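Progress report: Kimaro store clearance and re-binning
Prepared by Kibet Rweyemamu for Sanico
1st October

Period covered

The report covers work done at the Kimaro store in September. It follows the headings agreed at the start of the grant: sorting, containers, labeling, disposal and spending.

Sorting

The mixed stock from the old shelving has been moved to the sorting area. Each load is tipped into a gray bin, spread to a single layer where possible, and divided by category. The categories in use are hand protection, small bottles, toys and building bricks, tools and fittings, and unidentified. Paper goods were dropped as a category after the first week, as the few items found were damp and went straight to disposal.

Aisles 2, 4 and 5 are finished. Aisle 6 is in progress. Aisle 1 was cleared before the grant began and is not counted here. Work on aisle 6 is slower than planned. The lower shelves held mixed boxes with no labels, and the contents have to be checked piece by piece.

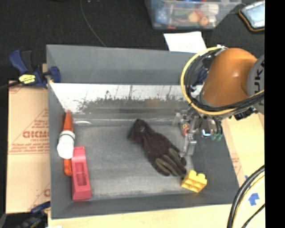
Mixed loads remain the main cost in handling time. A load made up of one category can be checked and closed in a single pass, while a mixed load has to be split before anything can be recorded. Small loads are no easier in this respect. The dark work glove in the middle of the bin goes to hand protection, the yellow toy brick near its fingertips goes to toys, and the small white bottle with the green stripe goes to bottles. The long orange object and the red block with the recess are entered as unidentified until Josphat Kombo has checked them against the old stock list. Gloves are held until a matching glove is found or the aisle is closed, whichever comes first.

Containers

The gray bins are being kept. Their floors are scuffed and the walls carry scratches, but wear of this kind does not affect use. Bins with split rims are taken out of service. The large size is suitable for sorting because the contents can be spread out. It is not suitable for shelf storage, where small items collect in the corners and are missed at stock checks. For shelf storage we have moved to the shallow Okus trays, which fit the existing shelf depth with no change to the uprights.

Labeling

Labels are printed at the sorting area and fixed to the short side of each tray. The label gives category, aisle and date of closing. The first batch used an adhesive that lifted in the cold end of the store. Those labels have been replaced. The tray record is kept in the Kidex sheet, which is updated at the end of each shift. Two entry errors were found in September, both duplicate tray numbers, and both have been corrected.

Disposal

Bottles with no readable label are set aside and are not opened on site. They are stored upright in a closed cabinet until collection. Broken plastic and unusable fittings go to general waste. Toys in sound condition are kept for the next distribution and are washed before packing.

Spending

Spending on trays and labels is within the approved budget line. The replacement labels were charged to consumables. No request for additional funds is made in this report.

Next period

Aisle 6 is to be completed first, followed by the overhead shelf along the back wall. Josphat Kombo will review the unidentified items and propose a final category or disposal for each. A decision is needed from Sanico on whether single gloves should be kept after an aisle is closed. Until a reply is received they will stay in a marked tray at the end of aisle 5.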